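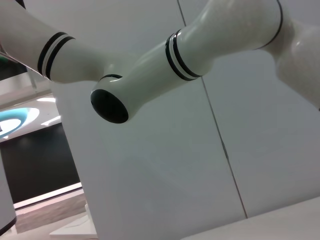

How to Bring a Robot Arm onto a Packing Bench Without Losing Your Crew

This guide is for shift leads and bench supervisors at small plants who have been told an arm is coming. It covers the people side and the daily routine. Mounting, wiring and safety sign-off belong to your installer, and you should not start any of this until that paperwork is done.

The steps come from our site at Skatbridge, where we pack small parts kits for repair shops. We have 13 people on the kitting floor and one arm, which took over loading trays on the Cletum line in August. Your line will be different, but the order of the steps should hold.

Step 1. Write down the job as it is done now

Stand at the bench for a full shift and write down every motion. Include the ones that aren't in the work instruction: turning a bag so the label faces up, shaking a part loose from its neighbor, setting aside a tray that looks bent. Our work instruction had 6 steps. The real job had a lot more, and most of the trouble in the first month came from those extra ones.

Have the people who do the job read your notes and correct them.

Step 2. Decide which parts of the job move and which stay

Mark each line of your notes with A for arm or P for person. Be strict. If a part arrives in a different position every time, or needs to be looked over before it is packed, mark it P for now. You can move it later.

At our bench the arm picks from a fixed nest and places in the tray. A person fills the nests, checks the parts and closes the kit.

Step 3. Tell the crew before the crate shows up

Hold the meeting early and answer these questions in plain terms:

Is anyone losing hours?
Who will run it on each shift?
Does the pay grade change for the person running it?
Who do I call when it stops?

If you don't have an answer, say so and give a time when you will. We did not have the pay grade settled when we held our meeting, and it was the only thing people talked about for two weeks. Get that one from management first.

Step 4. Train more people than you need

Pick at least two operators per shift. Fiifi Akolgo, our second shift lead, trained 5 people for a job that needs one at a time. That covered vacations and sick days, and it kept the arm from turning into one person's machine.

Training should cover starting and stopping, clearing a dropped part, restarting from the home position, and reading the fault list. Let each person cause a stop and clear it several times while the trainer watches. Reading the manual doesn't count.

Step 5. Run slow for the first stretch

Set the speed low and leave it there until a full shift passes without a stop you can't explain. Keep a paper log at the bench with the time, what happened, and who cleared it. Ours is a clipboard with a pen on a string.

Don't set a rate target yet. Our first good shift at low speed was 349 trays, which was under what two people did by hand. We left the speed alone and fixed the nests first.

Step 6. Rework the jobs around the arm

The work left for people changes shape. Filling nests is steady and dull, and it uses the same shoulder all day. Rotate it every two hours. Checking parts is harder on the eyes than it used to be when it was mixed in with packing, so give that station better light and a stool.

Talk drops off too. Two people used to face each other across our bench, and now one person stands there. We moved the label station next to it so the operator has company.

Step 7. Review the log with the crew

Once a week, go over the clipboard together for ten minutes. Look for the same fault on both shifts. When an operator suggests a change, write down who asked and what was decided, including when the answer is no.

Changes to the program go through one person. At our site, operators can adjust the nests and the tray stop but not the arm positions. Post that rule at the bench, along with the phone extension for whoever holds the program.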